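4.2 Retention under flat-fee access

Subscription catalogs for games differ from music catalogs in that a single title can occupy a user for weeks. We studied cancellations on Astuleo, a flat-fee service carrying 114 titles at the time of sampling. Accounts were followed for 30 days after the free trial ended in June. 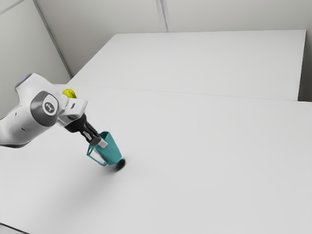 What counts as a cancellation in this study?
A cancellation is any account with automatic renewal switched off at the end of the 30-day window, whether or not the user kept playing until the paid period ran out.

Accounts were grouped by the number of titles opened during the trial. Family plans were treated as one account, following Baysal's earlier work on Molleck. Titles opened for under 2 minutes were dropped, as most of these were launches from the home screen banner.

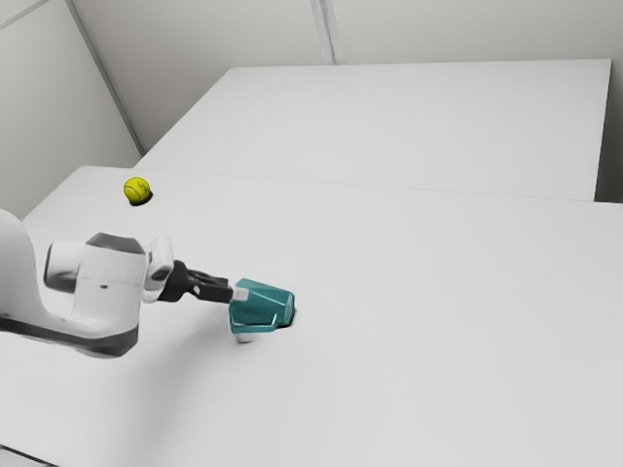 Figure 3. Simulated robot arm holding a teal object over a white tabletop.

Users who opened one title canceled more often than users who opened several, but the gap narrowed once total play time was held fixed. The same pattern appears in the Akyol logs, where the catalog is smaller and the trial is shorter. Price changes were not modeled. Orden raised its monthly fee during the sampling period and was left out for

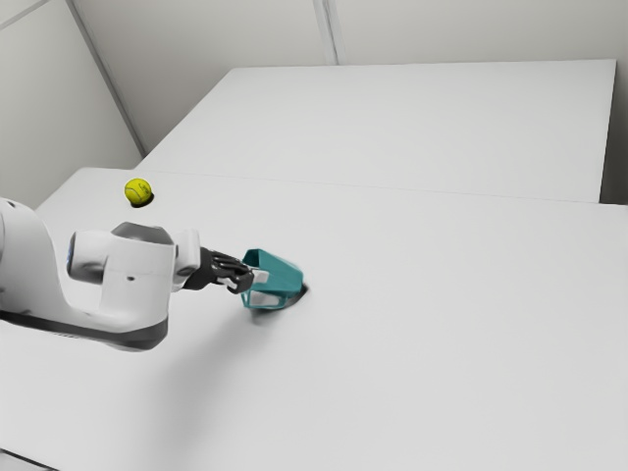
that reason, although its raw logs were kept for the robustness check in Section 5. Accounts paid for with gift cards were also removed, as their renewal setting is off by default and would be counted as a cancellation under the definition used in this section.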